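Ticket 273 — Nuvberg picking kit drops out of auto mode, misses shiny items
Opened by: Kerubo Kariuki
Product: Nuvberg bin-picking add-on, trial license
Status: Waiting on customer, then closed (see end)

Kerubo Kariuki, 8:40 am

Hi Clitalico folks! We're on week two of the trial and I've got two problems that may or may not be the same problem, so I'm putting them in one ticket and you can split them up if you like.

Problem one: the picker runs fine for a while and then drops out of auto mode with "grasp plan expired." No crash, no alarm on the arm side, it just stops and waits for me to hit resume. Yesterday I ran 177 cycles and it did this a bunch of times, always after it had finished looking at the bin and before it moved in.

Problem two: it's great with soft stuff and pretty bad with shiny stuff. Anything fabric comes right up on the first try. The tape measure, though! It'll hover, think about it, back off and go pick something else. If the tape measure is the last thing left, it calls the bin empty and asks for a new one, which is a little embarrassing when my boss is standing there.

Arm is a KUKA, bin is metal with a divider clamped across it, mixed household-type items. I'm on the software version that came on the stick. I restarted the vision box and the arm controller, and I re-ran the hand-eye calibration from the start. Calibration passed both times. No change.

Godfrey Muriithi, 9:25 am

Hi Kerubo, thanks for the detail. I'd treat these as two separate issues for now. Could you send me the session log, and tell me what's set for plan timeout and for floor margin? Both are under Cell > Limits. Also, did you teach the empty bin before or after the divider went in?

Kerubo Kariuki, 10:10 am

Log's uploaded. Plan timeout is 3 seconds, which I'm pretty sure is whatever it shipped with, I haven't touched that page. Floor margin is 30 mm. That one I did touch — I got nervous on day one after the fingers scraped the floor of the bin, so I bumped it up and then forgot all about it.

And the divider, um, before. I mean I taught the empty bin before we had the divider. We used the whole thing as one big space for the first few days and clamped the divider in later. I didn't know I had to teach it again! The quick start talks about changing the bin, and in my head it was the same bin.

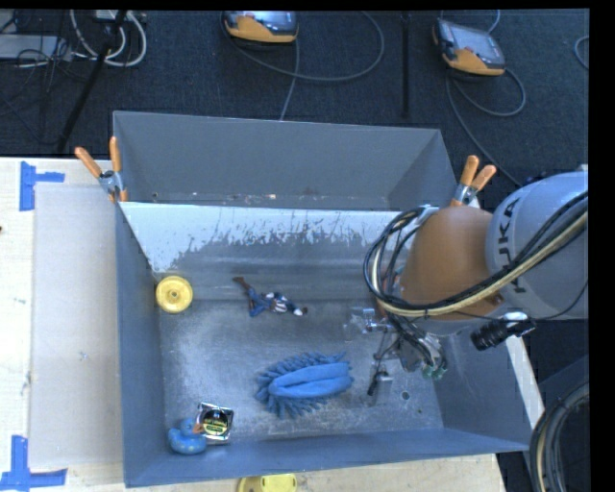

I also tried it with the room lights off over coffee, on the theory that glare was eating the tape measure. It got a bit better, maybe. It went for it once and closed on air just above it. So I don't think it's blind to the thing, I think it's getting the height wrong or not letting itself go low enough. Does that fit with anything in the log?

Godfrey Muriithi, 11:30 am

It does, yes. The detections are there with decent scores, and the grasps get thrown out at the limits check for being too close to the floor. A low item with a big margin leaves no legal grasp. Your fabric items stand taller, so they get through.

The timeout looks like the divider. The planner still believes the bin is one open space, the live view shows a wall across it, and it keeps replanning until the clock runs out. Please try this, in order:

1. Take everything out of the bin and leave the divider clamped where you want it.
2. Run Teach Empty Bin and save it under a new name.
3. Set the floor margin to 10 mm, and approach speed to Low for the first run.
4. Leave the plan timeout alone.

Kerubo Kariuki, 2:15 pm

Okay, did all four. No expired plans so far, and it picked up the tape measure on the second try! First try it nudged it sideways and went back for another look, which I can live with.

Two gripes while I have you. The message should say something about the bin not matching what was taught, because "grasp plan expired" sent me off to recalibrate twice for no reason. And when a grasp is rejected for the margin, please show that on the main screen. Right now it's buried in the log and all I see is "bin empty."

For what it's worth, we also had the Arnel kit in for a trial and it had the same trouble with shiny items, minus the quick answers. Koech is on our list too, but I'd rather not set up a third one if I can help it.

Godfrey Muriithi, 2:50 pm

Both gripes are filed as change requests. I'll leave this open overnight, so let it run and tell me if anything expires.

Kerubo Kariuki, 9:05 am

Ran nearly all of yesterday afternoon with no dropouts. Speed's back to Normal and the floor margin's still at 10. You can close it, thank you!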